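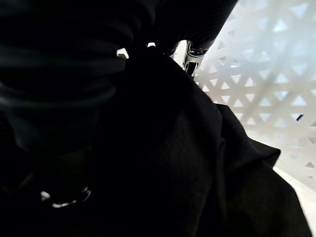
The black pile

October, by Guangming Luo

Spent the morning on the black pile. I've been stepping around it for so long it had started to feel like a tenant. Everything I own that is black ends up there, and everything I own is black, a policy I adopted at Stillby when I was twenty-four and thought it would save me making decisions. What it saves me is ever finding anything.

You can't sort black on black by looking. I went by feel. Ribbed and thick, that's knitwear. Flat and a bit rough, that's the big piece of cloth I have moved through three flats without once deciding what it's for. Elley says curtain. I say it was going to be a coat. It has been going to be a coat since the sewing class at Jarstead, which cost me $299 and from which I retain the ability to thread a needle in good light.

There's a bit of silver down in the dark as well, a ring or a buckle. I went after it thinking it belonged to the Eyvindsson bag, the one I accused my brother of losing. Got distracted by a sock. Will look again before I ring him, as an apology offered too early can't be taken back.

Opened the blind at 10 to get some proper daylight on things and learned that two of my blacks are navy. One may be a very tired green. I wore that one to a funeral.

Rules made, then broken before lunch: keep nothing I haven't worn since last winter (kept four), fold knits flat and never hang them (hung one, the hook was closer), one colour per shelf (ha).

By noon I had a keep heap, a give heap and a heap for thinking about, and the last was the size of the original. Had a toasted cheese sandwich and sat on the thinking heap to eat it. Quite comfortable. Elley rang to ask how I was getting on and I said I was well into the second stage.

Tomorrow, the coat cloth. Or the drawer with the batteries in it.

Last updated: October, 9.40 pm

Recent entries
The kettle and I are not speaking
Four kinds of tape, none of them sticky
Back to Stillby for the afternoon
What the moths left me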